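Ticket 1227
Queue: Equipment requests
Subject: Second hand-held gripper set from Jemisach, and whether we need it
Raised by: Freya Wragg
Status: Open, waiting on supplier
Priority: Normal (was High, lowered by D. Iturra)

Freya Wragg, 09:14
Raising this so it stops living in my inbox. Prenby want the packing cell demonstrations finished before the end of August and we have one working gripper set between two benches. Jemisach have quoted 2752 for a second set, including the camera mount and one spare pair of fingers. Delivery is not included. Can I have a yes or no on budget please.

Dardo Iturra, 09:52
Not a yes yet. What is wrong with the one we've got? Last time we were told a new tool would double the output, and it sat in the cupboard until somebody found the right cable. I'd like to see hours of use before I sign for another.

Freya Wragg, 10:20
Nothing is wrong with it. It is booked solid on bench one in the mornings and then has to be carried over, plugged in again and checked. We lose the best part of an hour each time. Bench two was set up in the spring on the understanding that it would get its own.

Dardo Iturra, 10:31
On whose understanding? I have the plan from Alarcón open and it says "shared tooling where practical". An hour lost a day is annoying but it is not 2752 of annoying. Could bench two not work afternoons only?

Hiwot Assefa, 11:05
It already does. I looked through the booking sheet: 112 sessions logged on the current set since we started, and the last page is nearly all bench one. Sheet attached to this ticket. Some of those sessions are short, so please don't read them as full days.

Dardo Iturra, 11:40
Thank you, that is more use than the sales leaflet. I still don't like the leaflet. It says "up to" four times on one page and never gives the figure for an ordinary day. Also no price for replacement parts. If the fingers wear out every few months then the quote is only the deposit.

Maximiliano Figueroa, 13:17
I asked Jemisach about parts. Reply in full: "Wear depends on use." I have asked again, this time for a price list and the length of the guarantee. I also asked Imik for a quote so that we have something to hold against it. Imik will hire by the month, which might suit us better if Prenby is a one-off.

Freya Wragg, 13:29
Imik's would need a different mount. Bench one and bench two would then be recording from different heights and Hiwot would have to sort that out afterwards. Please put that on the bill when you compare.

Hiwot Assefa, 13:44
Yes. A few days of my time at the start, then checks on every batch. I could live with it but it isn't free.

Uriel Insaurralde, 14:10
Before anyone hires or buys, has bench two got the sockets? I was told one double, and it is feeding the lamp and the laptop. An electrician's visit should go on the same request or it will turn up as a surprise next month.

Dardo Iturra, 14:26
Exactly the sort of thing I mean. So we have a quote without delivery, without parts and without the wiring. Freya, please redo the request with all three on it. Put Imik's monthly rate beside it for the length of the Prenby job. If buying still comes out ahead I will stop complaining and sign.

Freya Wragg, 15:02
Fine. Delivery and wiring I can get by tomorrow. Parts depends on Jemisach answering a plain question. Meanwhile bench two keeps to afternoons and I'll tell Prenby the end of August is tight.

Maximiliano Figueroa, 15:38
Chased Jemisach by phone. Price list promised by close of play. I have heard that before, so the ticket stays on waiting.
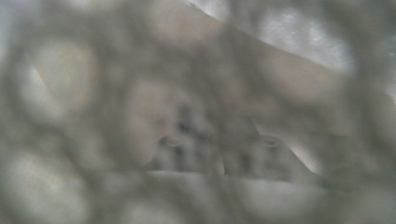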